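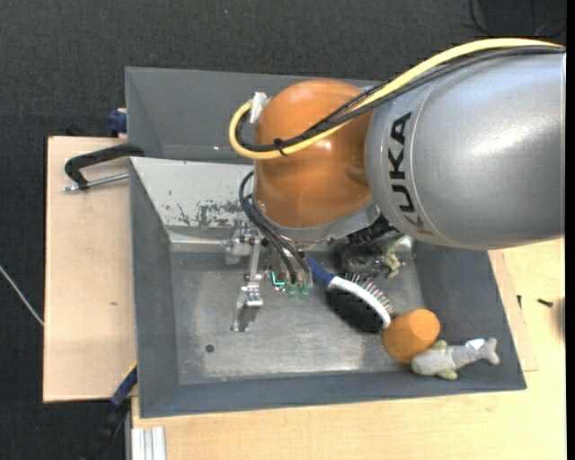

parkirgate wrote:
Cable routing on the KUKA, round two. I've got the arm going over the sorting bin in our shared workshop and the bit that keeps bothering me is the dress pack, by which I mean everything that has to get from the arm down to the gripper. At the moment the thick yellow cable and the black bundle go over the orange joint in one big loop with a single cable tie at the lower part of it. The thinner black ones then arc out to the left and drop to the two green fittings on the gripper. Reach into the bin is fine. What I don't like is how far that loop stands off the housing. Wrist moves are limited to 63 degrees in software until I'm happy with it. Would you shorten it or leave it?

Troltden wrote:
Leave it. A wide loop is what you want on a joint that turns. I shortened mine and had a broken core inside 2 months.

agbayani_r wrote:
Disagree with Troltden. A loop that size will catch on something sooner or later, and you've got clamps standing up on the left edges of both bins. I'd take out a bit of slack and put a proper bracket on the housing. A cable tie isn't strain relief, and the loose end wants trimming as well.

Troltden wrote:
A bracket is fine. Taking out slack is how you end up buying cable.

parkirgate wrote:
Fair point about the clamps. They have to stay, the bin creeps without them. I could swap them for bolts through the board but Shaohua Mao built that bench and I'd need to ask first.

Flilum wrote:
What are you picking? I can see a hairbrush and a plush fish.

parkirgate wrote:
Odds and ends from home. I wanted a mix of hard and soft. The brush is awkward - the bristles one side and the broad back on the other give very different grips. I had 18 tries at it on Sunday and it held 8.

Flilum wrote:
Try rubber on the fingertips before you touch the software. Bicycle inner tube and contact adhesive will do.

agbayani_r wrote:
Seconded. And run the wrist through its full travel by hand-jog at low speed with someone watching the loop. Then you'll know how much slack you need and we can stop arguing.

parkirgate wrote:
Will do. Ronaldo Lagman has offered to watch while I jog it. I'll post the measurements.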